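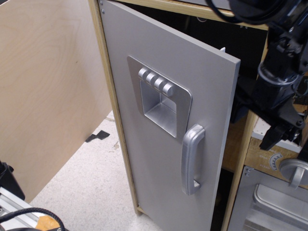 # Chapter 6: Showing a Robot What You Mean

If you have ever tried to explain over the phone how to tie a shoelace, you already have a good feeling for why this chapter exists. Words run out quickly. Sooner or later you want to reach through the phone, take hold of the other person's hands, and say "like so" - and with a robot you can come surprisingly close to doing just that.

In the first five chapters we told our robots what to do by writing it down: go to this point, close the gripper, go to that one. It worked well enough for stacking blocks. Now think about a toy kitchen with a gray door that swings on its hinges and has an upright bar for a handle. The handle travels along a curve as the door moves, so the fingers have to travel along the same curve, and turn a little as they go, or they will slip off or pull against the hinge. You could work all of this out with a pencil (Exercise 13 asks you to, and I apologize in advance). Or you could open the door once yourself, through the arm, and let the computer keep a record of how you did it.

A record of this kind is called a **demonstration**. There are 2 common ways to make one, and we will spend most of the chapter on them.

## 6.1 By hand or from a distance

In **hand guiding**, you take hold of the arm and move it through the task while its joints are left slack enough to follow you. It feels natural, and most beginners are happy with it inside of an afternoon. The trouble is that your own arms and shoulders tend to end up in the camera's view, where the robot will not find them later.

In **remote control**, often called teleoperation, you stand back and steer with something else: a joystick, a tracked controller, or a smaller copy of the arm. Duygu Işık, who taught this course at Mirberg before me, liked to start her students on the oven door and save the round knob for the second week. A knob asks for a good grip and a steady twist together, and from across a table - with no feeling in your fingertips at all - it takes patience.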